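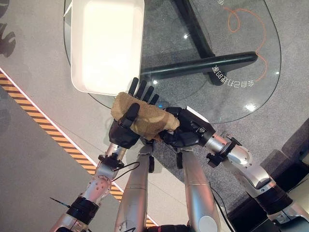

Brerkau, lunes, 5 de junio de 2023

Tiempo de lectura: 2 min

Acta de la reunión de seguimiento del proyecto Geagea

Se aprueba el acta de abril. Dornico informa de 254 demostraciones teleoperadas válidas de la tarea de la toalla, sujeta con ambas manos sobre la mesa de cristal - quedan 336 por revisar.

Se acuerda:
1. Unificar el punto de inicio de cada demostración.
2. Encargar a Nelodness el segundo puesto de teleoperación.

Se levanta la sesión.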